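February 26, 2022

Well, what a day that was. I was meant to be in Wommont by lunch and I've only just got my shoes off.

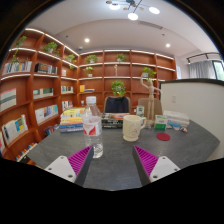
We stopped dead outside Misik and sat there for more than 2 hours. A man in the next carriage had got into a shouting match with the guard and pulled the emergency handle – Sobia heard he'd swung a bag at someone too. Police walked the whole train, all 135 of us, asking for names. A lad called Gitau gave me half his sandwich, bless him! No one badly hurt, thank goodness. I've rung Lilibeth to say I'm fine and I'm getting the coach home.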